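Stesum opens orders for two-arm bench cell, ships from August

ROLLALTHORPE - Stesum today opened orders for the Wastton, a tabletop work cell with two arms for labs, teaching shops and small packing outfits that want to try two-handed handling without giving up a whole room. First units leave the Rollalthorpe shop in August. Price to follow on the order page, see below.

Short version. Two arms, one bench, one rail. Both arms bolt to the same front rail on their own plates, so the spacing between them stays put when the cell gets moved. Corner posts hold the side and back walls. Panels are printed and swap out in minutes. Buyers can send their own artwork or go plain.

Why two arms? Bags. Also pouches, sleeves, anything soft with a mouth that has to be held while something else goes in or comes out. One arm on its own tends to chase a bag across the table. Early users asked for food handling first and that is where most of the demo work has gone, bread and vegetables mainly, plus the plates they end up on. 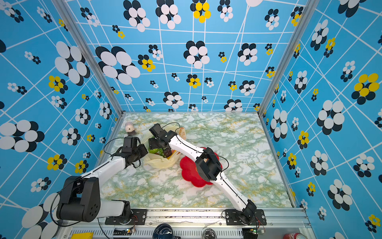 Demo tasks come with the cell as a starter set, 13 in all, each with a parts list made up of stuff you can get at a grocery or dollar store. No special fixtures. Tabletop surfaces and wall panels can be changed between runs, which teams training their own models have been asking for since the first prototype went out.

The software side is from Sadeghi, our partner on the controller. Record, replay, label, export. Runs on a normal desktop machine. The release build was checked over 764 hours of bench time and a set of 3,369 recorded runs is included with every order, free to use for teaching and research. Failed runs are left in and marked as such, customers told us they wanted them.

Whats in the box:
Two arms with grippers, cables and mounting plates
Front rail, corner posts, three wall panels
Tabletop
Controller boards, one per arm
Starter task cards
Spare gripper fingers, two pairs

Not included: desktop computer, groceries.

The first batch is 136 units. Orders are filled in the order recieved, schools and public labs included, no separate list. Existing single-arm customers can buy the second arm and rail as an upgrade kit, same ship month.

Demos at the Rollalthorpe shop, mornings from 10 a.m., book ahead through the Stesum site. Bring your own objects if you like. Nothing live and nothing heavier than a full lunch bag please.

Press units: limited, ask early. Data sheet and photos on request from the Stesum press desk.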